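Kusteo Open Day: Your Questions

Do I need to book?
Yes please, and early if you can! We have 73 places for September, and last time they went faster than Nurhan Kaplan could answer her email.

Will I get to see the grippers working?
You will, and up close too. Kaan Sezer runs the toy box demonstration himself, and he's happy to stay and chat for as long as you have questions (bring plenty, he loves them).
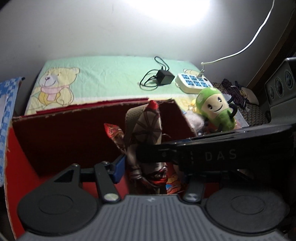
The hand-held gripper at the red toy box.

Can my children come along?
Of course, they're very welcome, as long as a grown-up stays with them the whole time.

Where do I park?
Use the Landumex lot next door and come in by the side entrance. The front steps are steep, so it's the easier way in with a stroller.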